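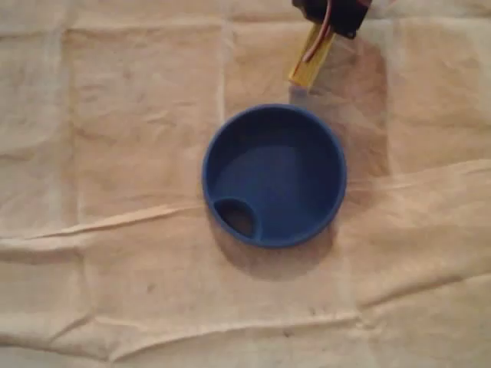
Ingeborg Plattner

Lorenz Egger wanted to talk about bins. I had driven out to Luston to ask him about the Rundero app, which the Pichler orchards brought in two seasons ago and which the company says has made apple picking fairer for everyone involved. Egger picked for Pichler for six seasons and led a crew for three more. He quit in January, before pruning was done, and he now drives a delivery route out of Editz.

"You have to start with the bin," he said. "A full bin is up to 1000 pounds of apples. The rate is 38 dollars. If you don't know who decides when the bin is full, you don't know what the rate is."

I said I assumed full meant full.

"Full to where? Level with the top board? Heaped? I've seen a checker send a guy back up the ladder for another half bag because the bin had settled while it was waiting for the tractor. It was full when he left it."

The old system was a punch card. Each picker carried one, the checker punched it when a bin was accepted, and at the end of the week the cards went to the office. Cards got lost in the grass. Some checkers had cousins on the crew. Egger doesn't miss it, and he was one of the people who argued for something better. What the crews got was a phone app with a login for each picker and a barcode on each bin. The crew leader scans, the checker approves, and the number goes up on the picker's screen.

On paper that ought to settle a lot of arguments. Pichler's own leaflet, which Egger had kept folded in his glove box, promises "full transparency from tree to paycheck." I asked him whether that was false.

"It's true as far as the bin goes. You can see your bins. I never had a problem seeing bins." He took the leaflet back. "What you can't see is time."

State rules where Pichler operates say a piece-rate picker still has to earn at least minimum wage for the hours worked. That is the whole safety net under piece work, and it depends on somebody writing down hours. According to Egger, the app starts a picker's clock when the first bin of the day is scanned open and stops it when the last one is approved. The walk from the vans to the block is left out. So is the safety talk, the wait for ladders, and the wait for the dew to come off the fruit, which on a cold morning can run long.

"We'd be standing there at six. First scan might be seven fifteen, seven thirty. They told us to be there at six! I was the one telling them, because that's what I was told to tell them."

I pushed him on this. Waiting is a part of a lot of jobs, and a picker who makes good money on bins may come out well above the minimum whatever the clock says. He agreed that fast pickers mostly did. He was a fast picker himself once, he said, and in those years he never thought about the clock at all.

"The fast ones don't need the minimum. It's there for the older guys, and people in their first week, and for when you get put in a bad block with small fruit way up at the top. You take an hour and a half off their day on paper, and now on paper they're making minimum. Nobody owes them a top-up."

He began keeping his own record in a pocket notebook, which he let me look through at his kitchen table. It lists arrival times, first scans and last approvals for his crew over one harvest. The handwriting is small and some pages are missing. He worked out what he believes his crew was owed in top-ups for that harvest and got 2945 dollars.

I should say what that number is and isn't. It is one man's arithmetic, done after he had fallen out with his employer, for one crew. I checked a handful of his pages and the sums were right, but I have no way of checking the arrival times. The people who could confirm them still work there, and the two I reached didn't want to talk. When I told Egger this, he shrugged.

"Then ask Pichler for theirs. Ask them what time the vans came in. They have a gate with a code on it."

I did ask. Pichler answered by email that Rundero is "configured in line with applicable wage rules," that all crews are paid for all hours worked, and that employees can raise concerns with the office at any time. My questions about the gate records went unanswered, and so did a second email. I wrote to the people behind Rundero too, and got a reply saying that clock settings are chosen by the customer.
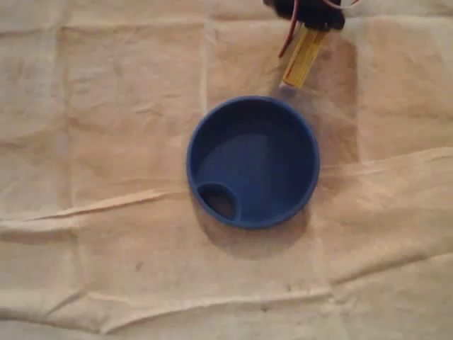

Blue plastic container on a beige cloth, seen from overhead.

That last answer interested Egger more than anything else I had brought with me. He asked me to read it to him twice.

"So it's a setting," he said. "When I brought it up, the office told me it was the software. They said it just works that way, they can't change it."

Whether the office knew better is impossible to say from here. Plenty of businesses buy a system, leave it the way the installer left it and never open the menu again. I suggested as much. Egger was less generous than I was.

"They changed the bin rate in there in one afternoon when the price of apples dropped. They found that menu."

It would be easy to turn all of this into a story about an app, and I'm wary of doing so. Unpaid waiting is older than phones. Under the punch cards there was no clock of any kind, and Egger concedes that top-ups were rarer then, if they happened at all. What has changed is that there is now an official number for hours, printed on the pay stub to two decimal places, and it is very hard to argue with. A picker who says he was there at six is arguing with a printout.

He told me about a man on his crew who tried. The man went to the office with a complaint about a short week and was shown a screen with his own scans on it. "He came back and said maybe he remembered it wrong. He didn't remember it wrong. I was standing next to him."

I asked what Egger did then, as the crew leader.

It was a while before he answered. "I gave him better rows the next day," he said. "That's what I did. I should have gone in with him."

There are people who think the answer is to scrap piece rates and pay everyone by the hour. Egger isn't one of them, which surprised me. He liked the money in his good years and he says most pickers under 50 would vote against a flat hourly wage if anyone held a vote. Some of the growers around Editz pay a base hourly rate with a bonus per bin on top, and he has heard complaints about that as well, mainly that the bonus shrinks every time the base goes up.

His own request is smaller. He wants the clock to start when the van comes through the gate. He also wants the picker to be able to see the hours on the same screen as the bins, on the same day, while everybody still remembers the morning.

I can't find a good argument against either one, apart from cost, and Pichler hasn't made that argument, at least to me. The company is advertising for harvest crews again. The ad mentions the app, the bin rate and free parking, and tells applicants to be ready to start at six.

Egger had seen it. He said he'd had a call from his old supervisor asking if he would come back for the season, and that the supervisor had been friendly about it and had even offered him his old crew.

"I asked him when the clock starts," he said. "He told me he'd get back to me."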